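September 22, 2025

Posting a few notes on the sim result we've been sitting on since May. Short thread, one finding, no paper yet.

**1/**
The question was simple. If you train a grasping policy in simulation from a wrist camera only, how much does the stuff behind the table matter? We'd been treating it as decoration. It isn't, at least in our setup.

**2/**
Setup: parallel-jaw gripper, wrist view, one tabletop. The policy is called Netari. The simulator side is Brirnasine, our in-house wrapper that handles scene resets and rendering. No depth, no second camera, no force reading. Colour image in, motion out.

**3/**
We trained 4 versions. Same demos, same network, same number of steps. The only difference was the surroundings: plain backdrop, flat random colours, random noise textures, and big panels with landscape photos on them, placed at random angles.

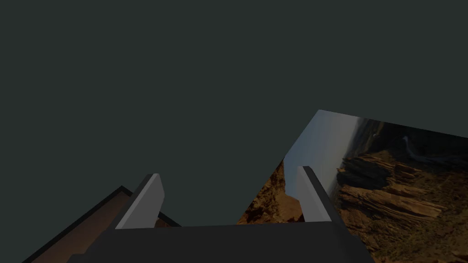
**4/**
The wrist view changes a lot as the arm tilts. On a steep approach the tabletop can shrink to a corner of the image and most of the pixels are something else. A policy trained only on the plain backdrop has never had to deal with a cliff face sitting next to its right finger.

**5/**
Test was 100 resets per version, all with landscape photos that weren't in the training set. The plain-backdrop version dropped 23 points in grasp success compared with its own score on a plain backdrop. The photo-panel version lost 4.

**6/**
Flat colours helped a bit. Noise textures helped more, but the policy still went wrong when a panel had strong edges in it - rock layers, ridgelines, tree trunks. Our guess is that it reads a long straight edge as the edge of the table. We haven't proven that.

**7/**
What we did check: we masked everything except the table and the gripper and ran the plain-backdrop version again on the same resets. Most of the lost performance came back. So the grasping itself was fine. The trouble was in working out where the table was.

**8/**
The fingers and palm stay in the same part of the image the whole time, so we also tried cropping them out. That made every version worse. The policy seems to use the fingers as a reference, and I'd leave them in.

**9/**
Limits. One gripper, one table, rigid objects, all rendered. Lighting was fixed. The panels are flat, so there's no proper parallax inside the photo, and a real room behind a real table will behave differently.

**10/**
Cost was low. The panels add very little render time and the photo set (we call it Ayaaba) is small. Most of the work was getting the placement code to stop putting a panel through the tabletop.

**11/**
Next is the same comparison on the real arm in the Parnura lab, with printed backdrops first and then the ordinary mess of the room. I'll add the numbers to this thread once we have them.

**12/**
Config files for all the training versions are going up with the write-up. If you've run something similar with a wrist camera and got a different answer, please reply - I'd like to compare panel sizes and distances in particular.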